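**Liaison meeting, mine clearance and garrison handover, Ullden sector**
Held at Pravley barracks, Friday, 0900

**1. Previous minutes**
Agreed, with one correction: the Imeck road was reopened to military traffic only. Civilian convoys remain on the northern track.

**2. Clearance**
The engineer detachment reported 1152 square metres cleared on the approach to Imeck bridge. 19 items were destroyed in place. Two lanes remain marked and closed – the second cannot be worked until the river drops. The district office asked for the lane markers to be repainted, as the present ones are hard to make out at dusk. Agreed.

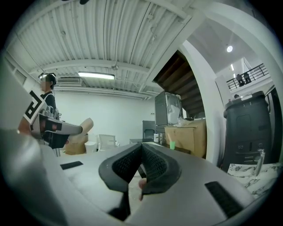
*Fig. 1. Hand-held gripper, black finger pads, indoor workspace.*

**3. Handover of checkpoints**
16 checkpoints pass to the national gendarmerie in July. Hsueh post is excluded pending repair of the radio mast. The battalion will leave generators at each site; fuel after handover is a gendarmerie cost. The gendarmerie did not accept this and will reply in writing.

**4. Curfew**
Stays at 2100 in Ullden. The request to lift it in Pravley was deferred.

**5. Actions**
- Engineers: revised lane map to the district office.
- Battalion: generator list, with serial numbers.
- Gendarmerie: written reply on fuel.

**6. Next meeting**
Same place, 0900. Meeting closed 1040.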